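4. Putting Up the Plodgate Window Blind

Read this section through once before you pick up a screwdriver. Hardly anyone does, and our help line thanks them for the business.

1. Measure the inside width of the window at the top and at the bottom. Old houses disagree with themselves — use the smaller number.

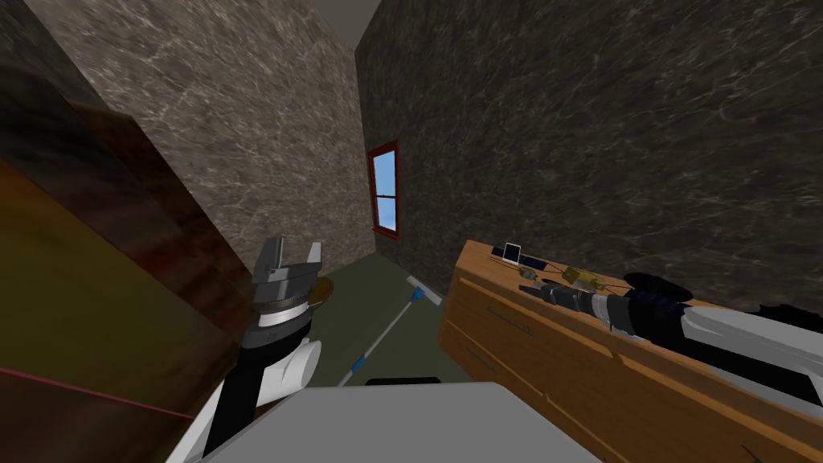
2. Mark the bracket holes 2 inches in from each side.

3. Screw in both brackets by hand. Stop when snug.

Note: Blinds over 40 inches wide need the center bracket, sold separately, alas.

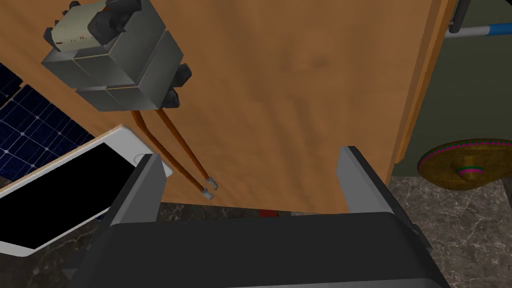 4. Snap the headrail in, front lip first. It should click.

CAUTION: Keep cords tied up and well out of reach of children and pets.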